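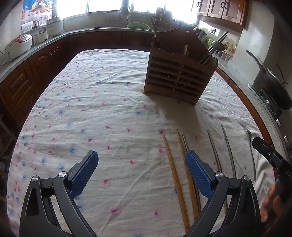 Utensil holder on the table or on the counter?

Home | Forums | Kitchen & Dining | Small Spaces | New Posts | Search | Log In

tustholm_kate
Okay, settle something for me. We have an L-shaped kitchen with gray counters and dark wood cabinets, and the counter is already full on the left with the rice cooker and the slow cooker. So I moved the wooden utensil holder (the slatted one with the scalloped back) out to the middle of the table, on top of the flowered tablecloth, and I kind of love it there? Everything is in reach when I'm serving. My husband says it looks like a yard sale. I've started pulling things out and laying them on the cloth to sort what stays: chopsticks, a spoon, a skinny metal rod I think is a skewer, a couple of long curved silver things. The ladle is still in the box and so is the wooden spatula. What would you keep in there, and where would you put it?

mohammed_b
Counter. Always counter. You cook at the stove and you don't want to walk across the room with a dripping spatula.

pepperpot11
Disagree with mohammed, it depends on how you eat! We do hot pot and big shared bowls a lot and our holder has lived on the table for 5 years. Ladle, serving spoon, chopsticks, done. The stuff for actual cooking lives in a drawer by the stove. Two different jobs, so I have two different places for them.

tustholm_kate
Ooh, I like the two places idea. My only problem is that the drawer by the stove is the junk drawer.

mohammed_b
Then empty the junk drawer. Sorry, I know.

Morenike Adeyemi
I went through this in May when we moved into a smaller apartment. I had 16 spatulas. Sixteen! I cook with two of them. What worked for me was putting every single utensil in a shoebox and only moving a thing to the holder after I'd gone looking for it. After a few weeks I gave the shoebox to my sister, who I'm pretty sure still has it in her trunk.

One thing about wooden holders though. Make sure stuff is really dry before it goes in. Mine got a black ring in the bottom from ladles going in damp and I never got it out. I cut a piece of cork for the next one and swap it when it gets gross.

ludach
+1 on the drying. Also long chopsticks and short chopsticks should not share a box. The short ones sink and you end up fishing for them with the long ones (ask me how I know). I keep the everyday pairs in a tall glass and only the long cooking ones in with the ladle.

pepperpot11
I keep mine together and it's fine? Just put a rubber band around the short ones.

ludach
A rubber band! Every time you set the table? No thank you.

pepperpot11
It takes two seconds, Ludach, lol

tustholm_kate
You two. I have long wooden ones and a dark pair in the holder right now, plus two loose on the table that I'm hoping belong together. Does anybody really match theirs up?

Morenike Adeyemi
I match by color and length and that's it. If they're the same length they're a pair as far as I'm concerned.

mohammed_b
Nobody has mentioned the skewers. Please don't stand skewers point up in anything on a table. My nephew grabbed one at a cookout and we spent the evening at urgent care. Get a flat box or stick them in a cork.

tustholm_kate
Oh no, poor kid! Okay, it's going in the drawer. Once there is a drawer.

tuleo_fan
Coming at this from the other side, has anyone just gone with a rail on the wall? I put up a Tuleo rail with 10 hooks above our sink and I don't own a holder anymore. Cost me 11 dollars at a thrift store and one slightly crooked hole. Frees up the table AND the counter.

mohammed_b
Over the sink gets splashed. And if kate has a window over hers, where's the rail going?

tuleo_fan
Side wall? End of a cabinet? I don't know her kitchen.

tustholm_kate
Window over the sink, yep, and I'm not giving up that light for a ladle. I could maybe do the end of a cabinet, but we rent and I'm chicken about drilling.

pepperpot11
Keep it on the table, you already said you love it. Put a little tray or a trivet under it so the cloth doesn't bunch up when you slide it around. And wash the cloth on cold or those pinks and blues will go.

tustholm_kate
Tray is a great idea, I have one from my grandma that would be perfect. So for now: ladle, wooden spatula, long chopsticks and the one good spoon on the table, everything else in a shoebox until I miss it. Husband still votes yard sale. I'm starting on the junk drawer after dinner and so far I've found four tape measures.

mohammed_b
Keep one.

Morenike Adeyemi
Keep two, one of them will be in the car when you need it. Let us know what you end up doing with the long silver ones! If they're tongs I'd keep them on the table too, I use mine for noodles constantly.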